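Re: [leaf-list] Second steep on the spring green

Hi all,

Catching up on the list with a pot of the new Skorkadetti green beside me, so forgive me if I ramble a bit! I bought a 25 gram packet from Branano in May and I've been trying it every which way. The first steep is lovely at 2 minutes, grassy and a little sweet, almost like fresh peas. My trouble is the second one, it goes thin on me every time.
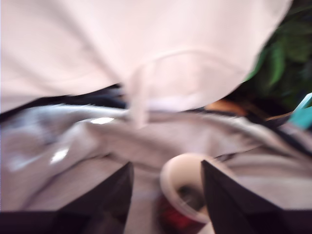 Tanner wrote:
> I had the same problem with mine until I stopped
> letting the leaves sit in the pot between steeps.
> Pour off every drop, leave the lid open, and give
> the second round 4 minutes. Cooler water too.

Well, I tried the open lid on Friday and it did help - the second cup had some body to it, and hardly any of that bitter edge. I still think four minutes is a touch long for this leaf (mine went a bit brothy), so I'm settling on three.
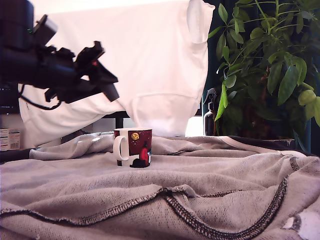 I also switched from the big glass pot to my little Zurnance one, and I like it much better. Less water, more leaf, and the smell when you lift the lid is wonderful!
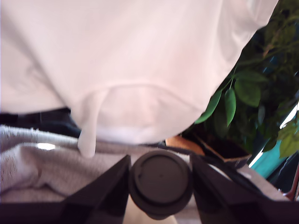
Next up is the roasted version, if Branano still has any. Has anyone here had it cold brewed? I'd leave it in the fridge overnight, but I don't know how much leaf to use for a full pitcher.

Happy sipping,
P.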